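Notes on the Ivthorpe Road Water Charges

The revised schedule of water charges for Ivthorpe took effect in March, and residents have now received the first bills issued under it. Several readers of this page have written to ask how the new figures were reached. The following notes are offered in reply. They represent the views of the author alone and should not be read as advice from the utility.

Under the previous arrangement, every household on the Ivthorpe side of the river paid a flat monthly charge, regardless of use. Meters had been installed in most homes but were read only when an account changed hands. The new schedule replaces the flat charge with a base fee of $14 and a further charge of $2 for each unit of water used above the allowance. The allowance is set at 4 units per month. One unit, for billing purposes, is 600 gallons.

A household that uses seven units in a month will therefore pay the base fee and three additional units, for a total of $20. A household that remains within the allowance will pay the base fee only. Sewer service continues to be billed on a separate line and is not affected by the change.

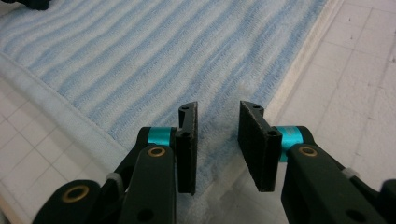

The utility has contracted the reading of meters to Clarnik, which previously carried out the same work in Tastow. Readings are taken once a month. Where a meter cannot be reached, an estimate is entered in its place and marked with the letter E beside the figure. Residents are encouraged to look for this mark. An estimate is corrected at the next actual reading, but the correction may result in one unusually large bill, and the allowance for the earlier month is not always carried forward as it should be.

The author's own first bill contained such an estimate. The meter box at the front of the property had filled with soil over the winter, and the lid could not be raised. The box was cleared on a Friday morning and a new reading was requested by telephone. The call was answered promptly, and the revised bill was lower by three units. The clerk was courteous throughout, although it was necessary to give the account number twice.

Kamol Duangkaew, whose family has operated the Rojanasak restaurant on the corner of Ivthorpe Road for many years, has raised a separate matter. Small businesses have been placed on the household schedule, with the household allowance. A kitchen that serves lunch and dinner will pass that allowance within days. Mr. Duangkaew has asked the utility to consider a commercial schedule similar to the one in use in Tastow, where the base fee is higher and the allowance is considerably larger. His letter has been acknowledged. No decision has been announced.

The author supports this request. The household schedule was plainly drawn up with homes in mind, and the public notice that came with it made no mention of shops or restaurants.

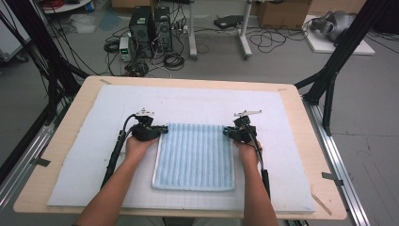 May a resident read the meter and submit the figure directly?

Residents may submit their own reading by telephone or at the service counter, provided that it is received before the billing period closes. The closing date is printed at the top right of each bill. The figure should be copied from the black digits only; the red digits record part units and are not used in billing.

Those who believe that a meter is faulty should ask for a test in writing and keep a copy of the letter. The test fee is returned if the meter is found to be reading high. A slow leak is a more common cause of an unexpected bill, and it can be checked by closing every tap in the house and comparing the reading at bedtime with the reading in the morning.

Further correspondence on the commercial schedule will be published on this page as it is received.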